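Tablecloth and linen hire – frequently asked questions
Nirkthorpe Linen Hire, Tanville depot

What sizes do you stock?
Rectangular cloths come in three lengths to suit standard trestles. Round cloths are stocked for tables seating up to 10. Measure the table top and the drop separately and enter both on the order form. If the drop is left blank we supply a half drop.

Which colours are available?
White, off-white, charcoal and navy are held at the depot year-round. Other colours are brought in from our Cârstea warehouse and need 10 working days' notice. Dye lots vary slightly, so order all cloths of one colour on a single docket.

What is the fabric?
The standard range is a polyester-cotton blend. The Wumano range is full cotton, heavier, and creases more in transit. Cotton cloths should be unfolded the evening before use and left to hang.
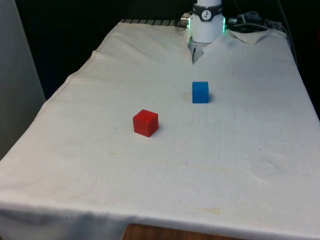
Cloths in either range can be steamed in place. Do not iron over a laminate or varnished top – the heat will mark it.

Is there a minimum order?
Yes, 26 pieces for delivery. Napkins count as pieces. There is no minimum for depot pick-up.

Do I need to wash the linen before returning it?
No. Shake off crumbs, let damp items dry, and place everything in the bags supplied. Damp linen left in a sealed bag will mildew, and mildewed items are charged at replacement cost.

What about stains?
Food, wine and coffee are covered by the hire fee. Candle wax, permanent marker, burns and tears are not.

When can I pick up and return?
Pick-up is from 2 pm on the day before the hire starts. Returns close at 10 am on the day after it ends. Late returns are charged a further day at the full rate.

Can I change my order?
Quantities can be reduced until the order is packed. Increases depend on stock. December orders over 126 pieces are fixed once the deposit is paid.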